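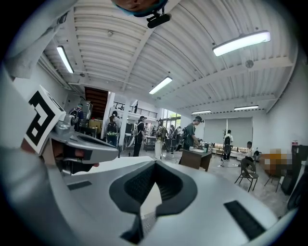
Plemitz hand gripper, four months in: the finger joint

We bought the Plemitz for recording pick-and-place work by hand, and I ran it most days until Fri 7 June, when the finger stopped closing all the way. It had logged 1235 grasps by then. The maker rates the joint pin for 2000.

The fault is easy to miss. The finger still moves, and the square marker on its outer face still tracks, so the software reports a good grasp while small items slip out of the scooped end. We threw out 46 recordings before Sixten Åberg checked one against the video.

Safety is my bigger complaint. The natural hold puts your fingertips under the finger housing. When the pin let go, the housing dropped and pinched mine. No cut, but a sore nail for a week. The manual has one line on hand position, on the last page.

Havier, the dealer, sent a new pin in nine days and didn't charge us. Fitting it took Birger Sandberg half an hour with a hex key. The new one has a collar the old one lacked.

Good: the weight, the dark grip strips, the battery.
Bad: the pin, the manual, no warning for a partial close.

Three stars. I'll update in September if the collar holds.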